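Varying the backdrop for two-arm box tasks: how we do it

Quick write-up, people keep asking. This is the wallpaper-swap method we use on the Vovier bench. Assumes your arms already teleop fine and you've got the Dosov recorder or similar running.

Why bother. Policy trained against plain walls did well on plain walls, then fell over the moment we put a print up. Gripper went for a printed flower once. So now the background is part of the data plan.

What you need
Two arms on a front rail, wrist cameras on both
Three-sided enclosure on an aluminium frame
Patterned paper for the walls, a different pattern for the table
Storage boxes with carrying handles, see-through if you can get them
A plant or two

Step 1. Paper the walls. Go bold. Butterflies, big eyespots, strong outlines, that sort of thing. Left, back and right all the same print. Table gets something finer, we like black line drawings on white. Smooth it down well or the fingers catch on the edges.

Step 2. Dress the back. Basket on the wall, plant in the corner. These stay put for the whole block. Leaves overlapping a post is fine, good in fact.

Step 3. Boxes out. Don't line them up. Some upright, some touching, mix the handle colours.

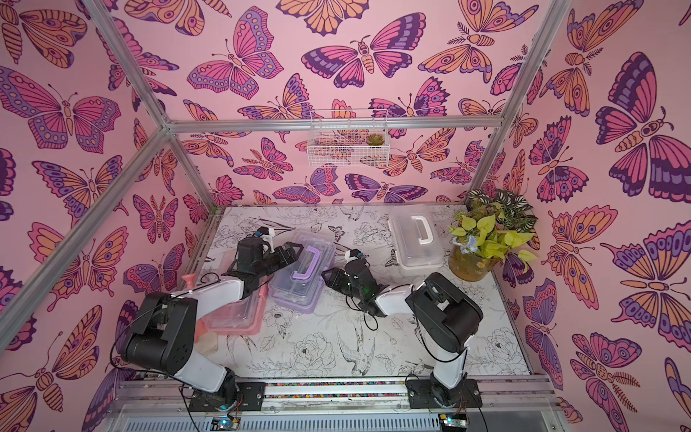
Step 4. Zero both arms, check both wrist feeds before you record anything. I lost 66 episodes to a frozen feed in July and only noticed at the export. Check teh cables have slack at full reach too.

Step 5. Record. 200 episodes per wallpaper, and move the boxes between every one. Single-arm grabs first, then the two-arm ones. For two-arm, bring the grippers in from opposite sides and pause a beat before closing. The pause matters, without it the policy learns to snatch.

Step 6. Swap in the fuller containers. Toolbox with pens and screwdrivers, organiser with tape measures and so on. Clutter behind, target in front.

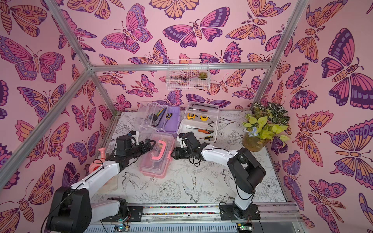
Step 7. Label as you go. Print, target box, one arm or two, success or fail. Keep the fails. Cindidgate loader wants them in a seperate folder, otherwise it mixes them in without a warning.

Step 8. Change the paper, go back to step 1. Same boxes, same plant.

Results so far. Tested on a print the policy had never seen, 578 trials. Plain-wall training: 200 good lifts. Mixed-wall training: 388. Same number of episodes in both sets. Most of the leftover failures are clear handles against pale walls, no fix yet. Vlček depth filter helped a bit on lids, did nothing for handles.

Still to do: lighting, and a darker table print. Will add the config files when I've tidied them up.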